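Mendport Wood Notes
@mendportwood
Jun 17, 2021

Thread on humidity, tabletops and fasteners. Mostly for people who are about to screw a wide solid top straight to its base.

Wood moves across the grain. Along the grain the change is small enough to ignore in furniture. Across it you have to plan.

The number that matters is moisture content, not the relative humidity on the wall gauge. Moisture content follows humidity with a lag. Bare thin stock catches up in days, a thick finished top takes weeks.

I had a logger in the shop for all of May. 1,726 readings. The daily swings look dramatic on the chart and mean very little for a thick board. Look at the monthly average.
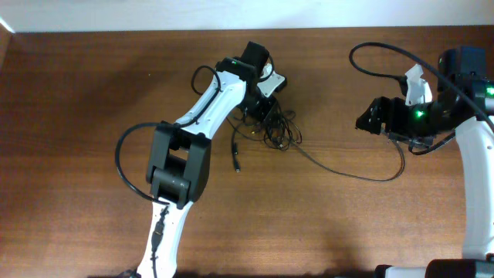
Dark reddish-brown wood, fine grain, pale wall behind.

Worked case. Cherry top, flat-sawn, 32 inches wide, built at 8 percent moisture content. Summer takes it up four points. The usual coefficient for flat-sawn cherry is 0.00248 per inch of width per point.

Multiply it out and you get a bit over five sixteenths of an inch. A round screw hole in an apron does not have that much slack in it.

Quarter-sawn stock of the same species moves a good deal less. Figure on a bit over half. It costs more, and you may not like the look.

Plywood and veneer over a stable core are a separate problem. Do not run this math on them.

Next, finish. A finish slows moisture exchange. It does not stop it. If someone sells you a coating that blocks 100 percent of it, ask for the test method.

Film finishes slow it more than plain oil does. Wax alone does almost nothing. Gloss level tells you nothing either way — sheen comes from flatting agents and rubbing out.
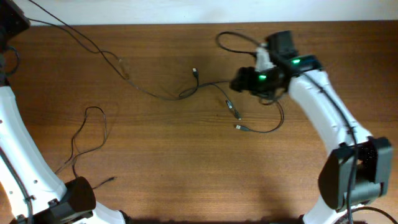 Slight gloss on warm brown wood.

Finish both faces. The old argument says an unfinished underside causes cupping. In my shop the worse offender is leaving a top flat on the bench overnight with one face getting no air. Stand it on edge or put stickers under it.

Fasteners. Three options I use:

Figure-eight clips. Cheap and fast. The recess has to leave them room to swing, so cut it a little wide of the plate. They suit narrow tops best.

Wooden buttons in a slotted apron. Slow to make, widest travel. Leave a gap between the tongue and the bottom of the slot. In winter, leave more of it on the side the top will grow toward.

Slotted holes with a pan-head screw and washer. Snug, then back off slightly. Overtightening defeats the slot.

If the top has a fixed edge (against a wall, say), pin that edge and let all the travel go the other way. If it stands free, pin the center and let both edges move.
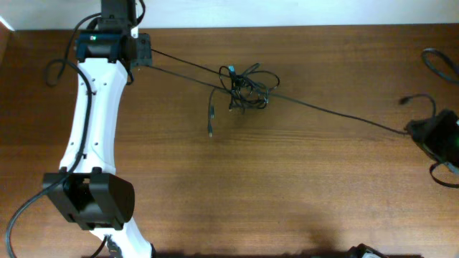 Breadboard ends follow the same rule. Glue the middle few inches of the tongue, elongate the outer peg holes, and accept that the ends will be flush for only part of the year.

Meters. A pinless meter reads an average through some depth and needs the right species setting. A pin meter reads at the pins and leaves holes. I use pinless on finished work and pins on rough stock, and I check one against the other when a load comes in.

Let new lumber sit in the shop, stickered, until two readings a week apart match. The yard's word on the kiln schedule is a starting point. The last load from Sillberg came in damp at the core, and the face readings were fine until I resawed a board.

Will post the May chart when I have it cleaned up. Coefficients for maple and white oak go in the next thread.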